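Slide 1 — wait for people to sit down, then start with the fumble story

- Hi, I'm Marlene. I coach the offensive line at Inwood, and I love this stuff more than is healthy!
- Thank Rostislav Oravec for the film cutups. He went through all 233 run plays from last season.

Slide 2 — why guards first

- Everybody watches the tackles. Ask the room to name one guard from the Dendwood game (pause, let them squirm a bit).
- Our left guard was a freshman and he played 99 snaps in two weeks. Great kid, great feet.
- The big jump came in March, when we stopped hitting the sled and worked on first steps — six inches, no more.

Slide 3 — the Tevbridge clip

- Play it twice. First time, say nothing.
- Second time, stop at the handoff. Look at number 44, the linebacker! He has no lane at all, because the guard got his hips around before contact.
- It went for 12 yards on third and two. I still get goosebumps.

Slide 4 — drills to take home

- Short pulls, both directions, no pads.
- Combo block into a climb. Switch partners every rep.
- Hands inside, thumbs up. Say it until they groan.

Questions — if someone asks about pass protection, send them to Rostislav's session after lunch. Handouts are on the back table. 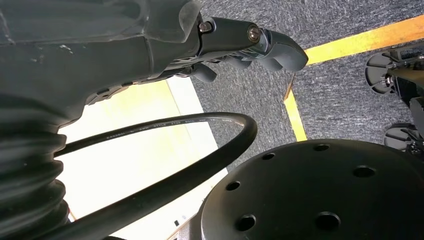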